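Grasto Repair Evenings: progress report to the Wena Fund
Period ending September
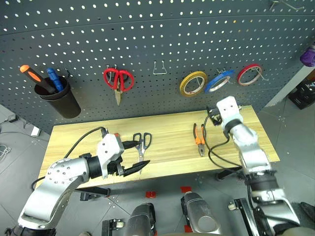 When we applied for the grant we promised 300 mended items by the end of the summer. The count stands at 623, which would be a triumph if 90 of them hadn't been the same make of toaster. Chung Street must have had a very good offer on at some point. We have counted each toaster separately, as your guidance notes allow, and we now own more crumbs than any other project you fund.

Attendance has held up. Friday remains the busy evening, and by seven o'clock the queue reaches the hall door. Oda Hovland introduced numbered tickets in the spring and the arguments about who was next have stopped. They have been replaced by arguments about whether a lamp with two faults needs two tickets. It does not. Please could this be minuted somewhere.

Clothing has gone less well. We planned a mending table every week and managed it every other week, as our sewing machine spent much of the summer waiting for a part. The part came, and was for a different machine. The second one fitted. Zips are still the most common request and still the one everybody tries to avoid.

Money. Of the 2,000 pounds set aside for training, we have spent just under half. The electrical safety course cost less than expected and the lunch cost more. Alvar Björklund has passed and can now test appliances himself, so we no longer pay Midar to send someone out each month. We would like to move the saving into rent, which went up again, and attach the letter from the landlord, who writes warmly on the subject.

Two targets will be missed. The school workshops have not begun, though we do have a date for a meeting to choose a date. The printed guide to basic repairs is written as far as kettles. Alvar wants a chapter on clocks. Oda does not.

Requested from the Fund: approval to move the training underspend to rent, and an extension for the guide until the clock question is settled.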